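FOR IMMEDIATE RELEASE

Grilalow asks staff to stop replying "Thanks!" to everyone, and is surprised when it works

Grilalow, the regional furniture and office supply wholesaler, has finished a trial of its new internal email rules and will keep them on permanently from June. The company would like it known that this press release was approved in a single email, with one person copied in.

The trial began after Na-rae Na, Grilalow's operations manager, came back from leave to find 2,785 unread messages in her inbox. She read all of them. It took her the better part of a fortnight, and she took notes.

"A fair few were from people who wanted me to know they had received something," said Na. "Then there were the ones from people asking to be taken off the list, which they sent to the whole list. One thread was a discussion of whether the kitchen fridge needed a new seal. It had been going since before I left and it was still going when I got back, and by then it had a subject line about parking."

Her notes became a memo, and the memo became the Quiet Inbox rules. They were tested by the warehouse, accounts and customer service teams at Grilalow's head office. Under the rules, an email that asks for something must say so in the first two lines. Copying in a manager to give a message a bit more menace is discouraged. Anything that has gone back and forth more than five times must be settled by telephone, or by walking over to the other person's desk, a practice some newer employees had to be talked through.

The reply-all button has not been removed. Grilalow looked into it, and its software supplier, Treteck, advised that it could be hidden behind a confirmation box asking "Everyone? Really?" The wording was Treteck's own. Grilalow asked for something more neutral and was sent a second version that said "Are you sure, though?" The company went with the first.

Customers should notice a difference as well. Order queries to the main address now go to one named person, who answers them. Previously they went to a shared mailbox watched by three departments, each of which had good grounds to believe another was handling it. Stusetti, a café fit-out firm that buys its chairs from Grilalow, took part in the trial as a customer and has reported that it got a reply the same morning.

"We thought something was wrong," a spokesperson for Stusetti said. "We rang up to check."

Not every part of the trial went smoothly. A ban on the phrase "just circling back" was dropped after staff began using "just orbiting", and later "just looping around the roundabout again". A rule limiting sign-offs to one line was opposed by the sales team, whose signatures carry a logo, a slogan, three phone numbers and a request to think of the trees before printing. Talks are continuing.

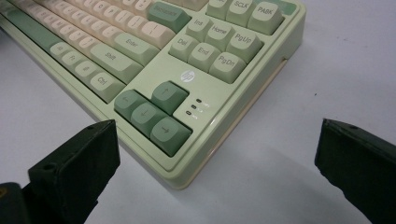
The company also tried a quiet hour from 2 pm, when no internal email could be sent at all. Accounts loved it and has asked for a second one. Customer service found that everybody saved up their messages and sent them at one minute past three, so the quiet hour will now be optional and staggered by team.

Na will present the rules to staff at Kozan, Grilalow's sister company, before the end of winter. Kozan has about the same number of desks and, by its own admission, a worse fridge thread. Its managers have been asked to read the memo beforehand. It runs to two pages, and Na has requested that they not write back to say they've got it.

Other businesses are welcome to a copy of the Quiet Inbox rules at no charge. Requests should be made in writing to the Grilalow head office, with the request in the first two lines.

About Grilalow
Grilalow supplies desks, chairs, shelving and stationery to offices, schools and cafés. It is a family-owned business with its own warehouse and delivery fleet.

Media contact
Na-rae Na, Operations Manager, Grilalow. Phone calls preferred.

ENDS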